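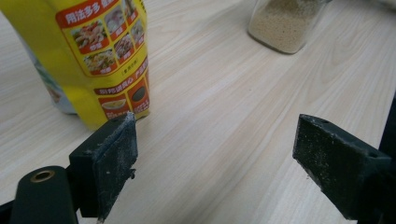

Dry Goods Storage

2026-08-29
By Luminița Costache

Dry goods storage is the keeping of foods with a low moisture content, such as grains, flour, sugar, dried legumes, and salt, at room temperature for long periods. It is one of the oldest forms of food preservation and remains the main method by which households hold a reserve of staple foods. The term covers both the containers used and the rooms, cupboards, or buildings in which they are kept.

Principles

Foods spoil mainly through the growth of molds, yeasts, and bacteria, all of which need water. When the moisture in a food is low enough, these organisms cannot multiply, and the food remains sound without cooling. Dry goods are still subject to slower changes. Fats in whole grains and nuts react with oxygen and become rancid, and sugars and powders draw water from humid air and form lumps. Flavor compounds in spices are lost over time.

Four conditions affect how long a product keeps: moisture, temperature, light, and access by insects and rodents. A cool, dark, and dry place is therefore recommended in most household manuals. Cupboards above a stove or beside a dishwasher are generally considered poor locations.

History

Early farming communities stored grain in pits lined with clay or straw and in large pottery jars. Raised granaries, set on posts to keep out damp and rodents, developed separately in many parts of the world. In towns, grain was often held in common stores and released in years of poor harvest.

The granary at Wurnen is a well-preserved regional example. Its lower floor was divided into 32 bins, each closed with a sliding board, and the upper floor was used for airing grain after the harvest. A surviving account book records deliveries each December, when tenants settled their dues. The building was later used as a wool store and is now open to visitors – the bins on the north side are original.

Household practice changed in the nineteenth century, when factory-made tins and glass jars became cheap. Shops had until then sold most dry goods loose from barrels and sacks, weighed out for each customer. Printed cartons and sealed bags gradually replaced this system, and plastic film became common in the second half of the twentieth century.

Containers

Glass does not absorb odors, is easily cleaned, and allows the contents to be checked without opening. It gives no protection from light, and clear jars are usually placed inside a cupboard. Metal tins block light but may rust at the seams. Paper packaging is inexpensive and allows some exchange of moisture with the air, so flour and sugar sold in paper are often moved to a closed container once opened. Plastic containers are light and do not break, although some types take on the smell of spices.

Many products remain in their original packaging, which carries the date and cooking directions. Where food is moved to a jar, the usual advice is to write the date on a label.

Pests

The most common pests are flour beetles, grain weevils, and pantry moths. Eggs may be present in the product at the time of purchase. Infested food is normally discarded, and the shelves are vacuumed and wiped. Freezing newly bought flour or grain for several days kills most insects at all stages of life. In a survey of household pantries in the Deten district, Živko Shehu recorded pantry moths in 92 of 396 homes, most often in opened bags of nuts and cereal.

See also

Granary
Food drying
Root cellar
Pantry moth
Wurnen

Recently updated

Halilović Mill
Ploltetport grain market
Weights and measures in retail trade
Sugar loaf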